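How do you choose a robot's hand?

Your hand can pick up a grape, a brick or a sheet of paper, and you hardly have to think about it. Robots find this much harder. The part of a robot that holds things is called a gripper, and there are many kinds.

At the Brultbridge workshop, two grippers were put through the same test. The first, called Drasel, has two stiff fingers that close like tongs. The second, called Abella, has a soft rubber cup that sticks to things by sucking out the air - a bit like the sucker on a bathroom hook.

A fair test

To compare two grippers fairly, you change only one thing at a time. Both were fitted to the same arm and asked to pick up the same objects. Each one had 1000 tries.

Drasel was good at small, upright things, as it could reach round both sides. Abella was better at flat things with smooth tops. A book lying down is tricky for two fingers, because there is no gap underneath to slide into.

Practising inside a computer

A thousand tries takes a long time with a real arm, and parts wear out. So the first tries were done in a simulation, a pretend world made by a computer. The program used at Brultbridge is called Harico. It can build a room with tables, chairs and things to pick up, and if a robot drops something there, nothing gets broken.
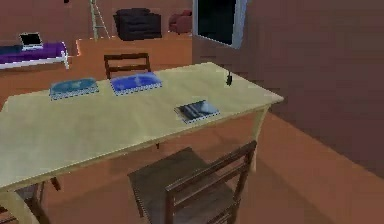 A pretend room does not have to look perfect. It needs the shapes and sizes to be right, so that the robot can work out where to reach. The computer can then move a book a little, or turn it, and start again.

After that comes the real arm. Some grips that worked in the simulation fail on a real table, where a book may be dusty or heavier than expected. When that happens, the numbers in the program are changed and the test is run again.

Try it yourself

Lay a thin book flat on a table. Using only your thumb and one finger, try to lift it without sliding it to the edge. Then stand a crayon on its end and pick that up the same way. Which was easier?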